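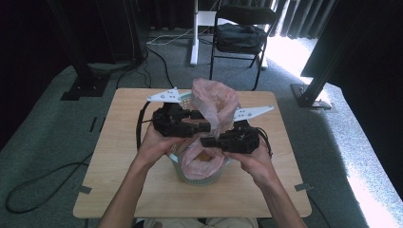 Subject: Re: second handheld pair, budget lines
From: Mahlet Dinsa
To: hevska-equipment list
Date: 26/05/2026

Nahom Derese wrote:
> Before I send the request up I need to know what is in it. The
> draft says "handheld grippers, 2" and a total. Is that two units
> or two pairs? Does it include cables? Last time we bought from
> Grosden the cables were a separate line and we found out after
> the order was closed.
>
> Also, can the second station share the table with the first? I
> would like to leave furniture out of this if possible.
>
> Nahom

Two units, one pair, left and right. I have changed the line to read "1 pair (2 units)". Answers to the rest below, in the order I think you need them.

1. Grippers

Same model as the pair we have now, with the same jaw fingers and the same white perforated brackets. I looked at the Tufa unit again and dropped it. It is lighter, but the jaws open less, and it would need its own mounts and its own calibration file. Mixed hardware would also mean that bag data from one station could not be pooled with the other without a conversion step, and I have not budgeted anyone's time to write one.

The bag-and-basket task is the one to size for. Both jaws have to hold thin film close together over the rim, so any slop in the fingers shows up there first. Put spare fingers on the request: one set per unit. Grosden sells them as a separate part.

2. Cables

Not included in the unit price. Each gripper has its own cable. I want the long version for both, plus one spare. The short version reaches the table but leaves no slack for the operator's arms, and people end up holding the cable with one hand to manage it.
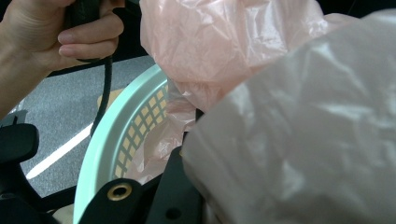
3. Cable management

This was missing from the draft and I have added it. At present the cable runs cross open carpet, and a second station would double that. Two options:

a) Floor covers. Cheap, no installation, but they fix the table position. Every time we move a table we lift and relay them.

b) Overhead drop from the frame, with a light spring balancer for each gripper. Costs more. Keeps the cable away from the basket and takes some of the weight off the wrist.

I prefer (b) for the new station and (a) for the old one until next year. Jirik can quote the balancers and the frame clamps together. Their estimate for the new station is 830, clamps included, shipping not. I have asked for it in writing.

4. Table

No, they cannot share. The top is square and small, and one seated operator with a basket in the middle uses nearly all of it in reach terms. Please keep one table on the list. Same size, same light wood finish, so the background stays consistent between stations.

5. Consumables

Baskets, the round lattice kind in mint green, and thin plastic bags in pink and white. The bags stretch and crease with use and we should replace them on a schedule. I put in 30 of each color. Charge these to the small purchases line and leave them off the capital request, or the whole thing goes to the slower approval queue.

6. Timing

Grosden would not commit to a delivery date without an order number. If the request goes up in May we can still use this year's Hevska allocation. After that it moves to the next period and the quote has to be renewed.

Open items: written quote from Jirik, part number for the long cable, and whether spare fingers count as equipment or as parts. The last one is yours, Nahom.

Mahlet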